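盐仓街

二月的费什霍姆，下午三点半天就开始发灰。利安娜从长途车上下来，箱子的一个轮子在半路坏了，她只好拎着走。从车站到盐仓街要上一段坡，坡上的雪被人踩实了，又冻过一回，她走得很慢。

母亲去世以后，房子一直空着。律师事务所的信寄到罗特利，信里说，买家愿意等到月底，屋里的东西请她自己处理。信封里还有一把钥匙，用胶带粘在纸板上。

她到门口的时候，门前的台阶已经铲过了，撒了沙子。

隔壁的灯亮着。窗帘动了一下，过了一会儿，比耶尔·恩格布雷特森披着外套出来，站在两家之间的矮墙后面。他比她记得的矮了许多。

“水我给你开了，”他说，“锅炉要自己点。你会吗？”

“不会。”

他点点头，回屋去拿手电。

锅炉在楼梯下面的小间里。比耶尔跪下去费了些力气，又不肯让她扶。他拧开阀门，等了一阵，按下去，松手，再按。第三次才着。

“你妈每次都要骂它，”他说，“骂完就着了。”

利安娜给他倒了一杯水，家里没有别的。他喝完，把杯子倒扣在水池边上，走了。

那天晚上她没有上楼，就睡在客厅的沙发上，盖着大衣。半夜醒了一次，听见水管里有响动，以为有人在走路。后来又睡着了。

第二天早上她从厨房开始收拾。碗碟用报纸包好，放进纸箱；刀叉另外放。抽屉里有许多橡皮筋，还有一沓霍尔罗伊德面包店的收据，日期都是很多年前的。收据背面是母亲的字，写着要买的东西：灯泡，醋，邮票，蓝线。有一张只写了两个字：还他。

她看了一会儿，把这一张留下来，其余的扔了。

中午，夸梅·奥多伊开着货车来看家具。他是二手店派来的，话不多，进门先脱鞋，然后一间一间地看。他敲了敲餐桌的腿，拉开衣柜门闻了闻，在本子上记。

“衣柜不要，”他说，“潮了。餐桌和椅子，还有那个柜子，一共给你900。”

“钢琴呢？”

“钢琴没人要。现在搬一架钢琴的钱比钢琴还贵。”

她想还价，又觉得没意思，就说行。

夸梅走后，她在钢琴前坐下来。这琴她小时候弹过四年，弹得不好。教她的老师一边听一边织毛衣，她弹错了，老师就停下针，等她自己改过来。她掀开琴盖，按了几个音，中间有一个键按下去不响。再往左，有两个键粘在一起。

她记得这架琴搬进来的那天。四个男人从坡下往上抬，其中一个是比耶尔。那时候他头发是黄的，帽子掉在雪里，他也不去捡。母亲站在门口指挥，说左边，再左边，其实那几个人根本没听她的。
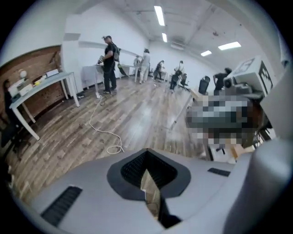

琴抬进屋以后，母亲给每个人倒了一小杯酒。别人喝完就走了，比耶尔留下来，把琴底下垫平。他用的是折起来的硬纸，折了三层。利安娜当时趴在地上看他干活，他让她拿着手电，照这里，照那里。

她现在又趴下去看。硬纸还在，压得很薄，边上发黑。

傍晚她去敲比耶尔的门，把那张收据给他看。

他戴上眼镜，拿到灯下，看了很久。

“是她的字。”他说。

“还谁？”

“我。”他把收据还给她，坐下来，“那架琴是我出的钱。2000。她说是借的。”

利安娜不知道该说什么。她一直以为琴是父亲走之前留下的钱买的，母亲就是这么告诉她的。

“她还了吗？”

“还了一半。”比耶尔说，“1000，分了好几年，都放在信封里，从门底下塞进来。后来我说不用了，她生气了，有一个冬天没跟我讲话。”

“为什么不用了？”

他摘下眼镜，擦了擦，没有回答。炉子上的水开了，他起身去关火。他做了鱼汤，里面放了许多土豆，问她要不要吃一点。她吃了两碗。

吃饭的时候他们谈别的事。他问罗特利的房租，问她还在不在那家印刷厂上班。她说厂子关了，她现在给人校对，在家里做，多数是说明书和药品的小册子。他说这个工作好，不用出门。她说也不好，有时候一连几天没跟人说过话。

“那跟我一样。”比耶尔说。

他的厨房和母亲的厨房是一样的格局，只是左右反过来。她伸手去拿盐，拿了个空，盐在另一边。

第三天下了大雪，去律师那里的车停了，她就在家里接着收拾楼上。母亲的衣服装了五个袋子。床底下有一个鞋盒，盒里是空信封，没有封口，整整齐齐摞着，每一个上面都用铅笔写着一个很小的B。她一个个翻开看，里面都是空的，只有最底下那个有东西。

她把钱倒在床上数。有纸币，也有硬币，有几种硬币现在已经不用了。一共173。

她坐在床边想，这是从什么时候攒起来的，又是什么时候停的。母亲最后几年住在疗养院里，钱都由院方管着，手里不会有现钱。那么就是在那之前。可是比耶尔说过不用了，母亲也和他和好了，两个人还一起去看过海边的灯塔，有照片为证，照片就在客厅的抽屉里，两个人都眯着眼睛。

她把钱装回信封，用舌头舔了封口。

雪到下午才停。比耶尔在外面铲台阶，先铲她家的，再铲自己家的。她在窗户后面看着，看他铲几下就停下来，两只手搭在铲把上喘气。她穿上靴子出去，从他手里把铲子拿过来。他没有争，站到一边，告诉她哪里有冰，哪里下面有个坎。

铲完，她把信封给了他。

他捏了捏，里面的硬币响了一声。他没有打开，放进外套里面的口袋，把扣子扣上。

“琴怎么办？”他问。

“没人要。”

“放我那儿吧。”

“你又不会弹。”

“不会。”他说。

那天夜里她给夸梅打了电话，问他能不能带几个人来，把钢琴从这一家搬到隔壁那一家。夸梅在电话里沉默了一会儿，问，就搬到隔壁？她说对。他说那要量一下门。

第二天他带了一个人来，是个年轻人，个子很高，叫谢南，姓什么利安娜没听清。他们先把比耶尔家的门卸了，又在雪上铺了木板。琴从她家前门出去，拐过矮墙，从他家前门进来，一共用了一个多小时。比耶尔戴着帽子站在门口，说左边，再左边。

琴放下以后晃得厉害。他家的地板往窗户那边斜。利安娜跪下去，把从那边拿过来的硬纸垫进去，还差一点。她摸摸口袋，里面有那张收据，她拿出来看了看，又放回去了。最后用的是夸梅本子上撕下来的几页纸，折了四层。
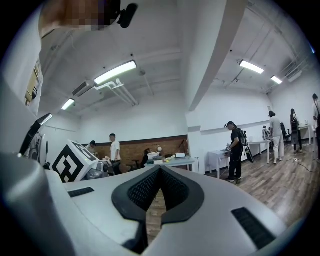
夸梅说这样撑不了多久，纸会塌，最好换成毛毡，他店里有，下回路过带一块来。比耶尔说纸就行，上次那块撑了三十几年。

谢南在琴凳上坐下，问可以试一下吗，没等人回答就弹了起来。他弹的是一支跳舞的曲子，很快，那个不响的键每次轮到的时候就空一下，他也不管，照样往下弹。弹完他站起来，说不错，就是音全不准。

比耶尔要给他们倒酒，两个人都要开车，就喝了咖啡。

月底的前两天，利安娜去事务所签了字。律师出差了，接待她的是一位姓古斯曼的女士，名叫安帕罗，让她在几个地方签名，又给她看地图，问后院那棵树算在哪一边。利安娜说算隔壁的。

“图上在您这边。”

“那棵树是他种的。”

安帕罗·古斯曼想了想，在边上写了一行小字，让她在小字后面也签了名。

回来的路上她在霍尔罗伊德买了面包。店还在，换了招牌，收据变成了又窄又薄的一条。她把面包分成两半，一半放在比耶尔的窗台上，敲了敲玻璃。

屋里有琴声，是一个音，隔一会儿响一下，换一个，再响一下。他在一个键一个键地往上按，按到中间不响的那一个，停住了，又按了一次。

她等他按过去，才又敲了敲玻璃。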